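# Sorting the small stuff: a talk with the Hutier stockroom

*29 Dec 2019*

The stockroom at Hutier in Flesusville takes in mixed household goods from estate clearances and store returns. Large items are handled on the dock. Everything small enough to hold in one hand goes into open bins and waits there to be sorted. We spoke with the stockroom lead about how those bins are set up and what wears out first.

## Why the items stay mixed

Each intake bin is filled as the goods come off the cart. There is no pre-sorting by material or use.

"If you sort on the cart, you handle the piece twice," the lead said. "We tried it in August. It took 20 minutes a cart and we still had to check every bin."

The limit is 10 pieces to a layer, with one layer preferred. Past that, thin items slide under thick ones and get missed. Flatware is the usual case. A fork lying at a slant under something heavier is easy to overlook, and a light one gets carried off with whatever is lifted from on top of it.

Round items are a separate problem. "Rolls and balls travel. You put one down in the middle and you find it at the wall."

The bins are dark gray by choice. Most of the stock is brightly colored or pale, and it shows up well against the sides. Steel and black plastic do not, and the lead admits that those take longer to find.

## Two compartments

The older bins were single boxes from Pekmont. The current ones are split, with a large compartment in front and a smaller one running along the back. Stock goes in the front. The rear is kept clear for pieces that need a second look -- a tape measure with a doubtful lock, for instance, or a toy with no label.

The divider takes most of the abuse. Its light coating goes first along the lower part, where things are pushed up against it, and scratches follow higher up.

"We don't replace a panel for looks. If it's flat and has no sharp edge, it stays. The bottom is the same. Scuffs are fine."

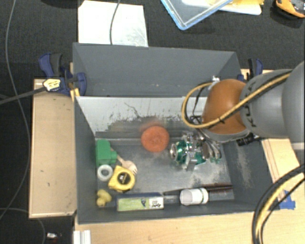 ## Cleaning and replacement

Bins are emptied and wiped after every 600 pieces. Crumbs and paper bits collect in the rear corners, and the angled walls there make them easy to brush out. At 800 pieces the divider is checked for play by hand.

Replacement panels come from Isaksson and fit without tools. The lead would like a thicker coating on the lower third and has asked for a quote.

"Long boxes are the other thing I'd change. They only sit well along the front wall, so you get one or two per bin. A deeper front would help, but then it doesn't fit the table."

The table size is fixed until the lease on the room is renewed.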